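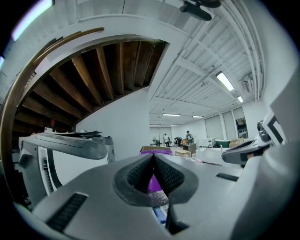 Andero house — the back rooms, September

Quick page before I lose track of everything. Setsuko and I have had the old place since winter and people keep asking how it's looking. So, a few notes room by room, more pics when I get a minute to sort them. 67 on the phone already.

The ceilings. One side still has the bare wood, dark brown joists in rows. Other side is painted white, pipes and conduits and all. We argued over it for weeks. Setsuko wanted the lot white, I wanted none of it. Left it half and half and now we both like it, go figure.

The archway. White, with a thin strip of brown wood trim along the inside edge. My favourite bit of the whole house. Trim was a pain to match for colour, tried 17 stain samples from Zorier and ended up with the second one.

White walls. Plain, staying plain. Three coats. Setsuko did most of teh cutting in, neater hand than mine.

Pipes. Yes they're staying up there. Boxing them in was quoted at $1067, no thanks. $500 went on paint and brushes insted and that did us fine.

Still to do — skirting in the hall, a proper light for the dark end, the door that sticks. Keskin are meant to ring back about the door, will chase them in the morning.

Next lot of photos will be the kitchen. Cupboards first, then the bench once the neighbours have picked up their boxes.

Haruto Sugawara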